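How to Make Self-Watering Planters From Old Drink Bottles

If you go away for a long weekend in August and come home to a windowsill full of crispy basil, this page is for you. I started making these little planters after losing a whole tray of seedlings that way, and I have hardly bought a plastic pot since. They cost next to nothing, they take maybe ten minutes each once you get the hang of it, and kids love watching the roots wander down into the water.

The idea is simple. You cut a bottle in two, flip the top half upside down into the bottom half, and run a strip of cloth through the neck. The soil sits up top, the water sits down below, and the cloth carries moisture up to the roots whenever the soil starts to dry out.

What you'll need

Clear plastic drink bottles with their caps
A craft knife and a pair of sturdy scissors
An old cotton T-shirt or some thick cotton string
Potting mix (the light, fluffy kind)
A nail and a hammer, or a small drill bit
Masking tape and a marker
Seedlings or seeds

Picking your bottles

Almost any size will do, but I like the ones in the middle, big enough to hold a decent drink of water and small enough to line up on a kitchen sill. Very thin water bottles tend to fold when you cut them, so go slowly if that's what you have. A few dents don't matter at all down at the base. Up by the shoulder you want things fairly smooth, or the top half will sit crooked and you'll be forever straightening it.

Keep the caps! I used to toss them and then spend half an afternoon hunting for one that fit. My sister-in-law's recycling bin has been very good to me over the years, and so has the lunch room at work. 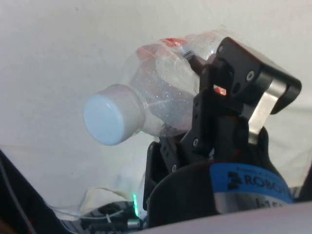
A clear bottle with its white cap still on. The creases in the body are no trouble.

Give everything a good wash in warm, soapy water and leave it to drain upside down on the dish rack. Labels come off most easily after a soak. If there's a gummy patch left behind, rub it with a little cooking oil, wait a few minutes, and wash again. You can leave the label on if you like the look of it, though I find it hides the water level just when I want to check it.

Cutting and assembling

Wrap a piece of masking tape around the bottle a bit above the middle, with the bottom edge of the tape as your guide. Poke a starter hole with the craft knife, pointing the blade away from your other hand, and then switch to scissors and snip along the tape. Run a second strip of tape over the cut edges if they feel sharp.

Set the cap on a scrap of wood and punch a hole through the center with your nail. Wiggle it around until the hole is about as wide as a pencil. Cut a strip of T-shirt 10 inches long, thread it through, and knot it on the inside of the cap so it can't slip out. Leave enough tail on the outside to reach the bottom of the reservoir, and enough on the inside to run well up into the soil.

Screw the cap back on, turn the top half over, and hold the cloth upright in the middle while you spoon potting mix in around it. Don't pack it hard. Plant your seedling, water it once from above so the cloth gets thoroughly damp — this part is easy to forget, and a dry wick won't pull — and then set the whole thing into the bottom half with a couple of inches of water in it.

Looking after them

Check the water every 7 days or so, more often in hot weather. Lift the top out, rinse the reservoir, and pour in fresh. If you see green algae, wrap the bottom in foil or slip it into an old sock. Mine are in some rather loud striped ones at the moment.

Basil, parsley, mint and lettuce all do nicely. Rosemary and thyme like to dry out between drinks and will sulk in one of these, so give them an ordinary pot.

If the soil stays dry, the wick is probably too thin or made of polyester, so swap in a thicker piece of cotton. If it stays soggy, try a narrower strip, or let the reservoir sit empty for a day or two before you fill it again.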